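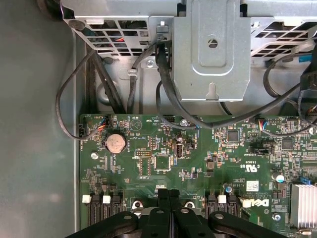
How to dry and mould glass-filled nylon on a small bench press

Glass-filled nylon is a lovely material once you get the hang of it. It is stiff, it shrugs off oil and it takes a thread insert without complaint. It also soaks up water from the air like a biscuit left out of the tin, and that is where most first attempts go wrong. I moulded my first batch straight from an open sack and every single part came out streaked with silver. I was so pleased with the shape that I very nearly didn't care!

What follows is the routine I use on my Hopkin bench press, a hand-fed machine with a small barrel and a two-part aluminium mould. If yours is bigger, the order of work is the same, but take your temperatures and times from the data sheet that came with your pellets. Grades differ far more than their names suggest.

What you will need

Nylon pellets with short glass fibre, in a sealed bag
A drying oven or a desiccant dryer that holds a steady temperature
A clean steel tray with low sides
A scale that reads to the gram
Heatproof gloves, a face shield and good extraction
Purging compound or plain polypropylene
A brass scraper

Step 1: Weigh out and dry the pellets

I weigh out 500 grams at a time. That is plenty for an afternoon, and a small batch dries evenly. Spread the pellets in the tray no deeper than a finger's width. A deep heap dries nicely on top and stays damp underneath, and you won't know until you are halfway through the tray.

Set the oven to the drying temperature on the data sheet and leave the door shut. Every time you peek, you let in a puff of moist air. Natural-coloured nylon will start to yellow if you run the oven too hot, so if your pellets look like old piano keys, turn it down next time and give them longer.

Keep the dried pellets in a lidded tin, still warm, and take out only what you need for the next shot. I label the tin with the grade and the time it came out of the oven.

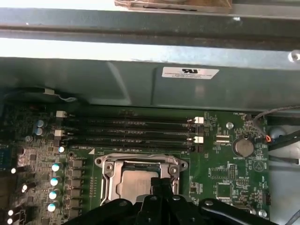 Inside an open desktop case, with the green motherboard below the metal rail.

Step 2: Warm the mould

A cold mould is tempting because the parts set so quickly, but glass-filled nylon really rewards patience here. With a warm mould the nylon has time to flow round the fibres and form a skin over them. With a cold one you get a dull, scratchy surface with the glass showing through, and the part may go on shrinking for days afterwards.

My mould measures 100 mm along its longest side and takes a good while to warm through. I clamp it between the heated plates, close it up and go and do something else. Check the temperature on the cavity face itself with a contact probe. The outside of the block will tell you all sorts of cheerful lies.

Wipe the parting line before you close up for the first shot. A single stray pellet squashed there will hold the halves apart and give you flash all the way round.

Step 3: Purge the barrel

Run polypropylene through until it comes out clean, then follow with your nylon until the stream looks even in colour. Stand to one side of the nozzle, gloves on and shield down. Never run nylon straight after acetal, or the other way about. The two must be kept well apart, and a barrel that has held one needs a thorough clean-out before it sees the other.

Look closely at the first dribble of nylon. If it comes out smooth and glossy, the pellets are dry enough. If it foams or spits, put the tray back in the oven. No amount of fiddling with pressure will fix wet nylon, and I have tried!

Step 4: Take your first shots

Start short. Fill the cavity only part of the way and look at the shape of the front edge, then increase the shot a little at a time until the part is full. You will learn more about your mould from three or four short shots than from a whole bag of finished parts.

Push the plastic in briskly and keep the pressure on until the gate has frozen. My favourite way to find that point is to weigh the parts. Hold for 2 seconds longer on each shot, and when the weight stops going up, the gate has closed and you can stop there.
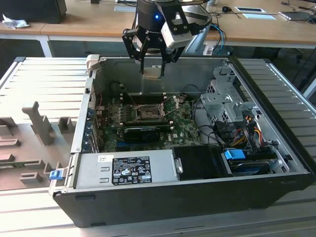

Fibre direction is the part of all this that I find most exciting. The glass lines up with the flow, so the moulding is stiffer along that line and shrinks less in that direction, and a flat part with the gate at one end will often curl as it cools. Think about it before you cut any metal, especially for something long and thin. The retaining clips next to memory slots, like the row of black ones to the left of the empty socket on that Dell board, are a fine shape to practise on: small, with a slim latch that needs to be strong along its length. Put the gate at the thick end and let the flow run down towards the latch.

Where two flow fronts meet, the fibres don't cross over from one side to the other, so the weld line is the weakest place on the part. Move the gate until that line falls somewhere that carries no load. On my ring-shaped parts I shifted it by a quarter turn and the cracking stopped. 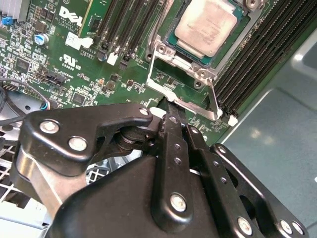

A word on wear, too. Glass is hard on tools, and an aluminium mould will start to round over at the gate sooner than you would like. Mine had made 352 parts when I first noticed the edge going soft. A small steel insert at the gate is an easy repair, and if you are making a new mould I would fit one from the start. Caradog Maddocks at Cludasmont cut mine to a snug push fit — it comes out with a light tap whenever it needs changing.

Step 5: Let the parts rest

Fresh nylon parts are dry and rather brittle. Don't judge them straight out of the mould, and certainly don't drop one on the floor to see what happens. As they take up moisture from the air they become tougher and grow very slightly. Leave them in a room at normal humidity before you measure anything that has to fit.

Trim the gate with a sharp knife and wear a mask if you sand. The dust has glass in it and you don't want it in your lungs or on your forearms. Wipe the bench down with a damp cloth when you finish.

When you pack up, run polypropylene through the barrel again and leave it full of that overnight. Seal the spare pellets in a foil bag with the air squeezed out, and dry them again before the next session, even if the bag has only been open for a minute.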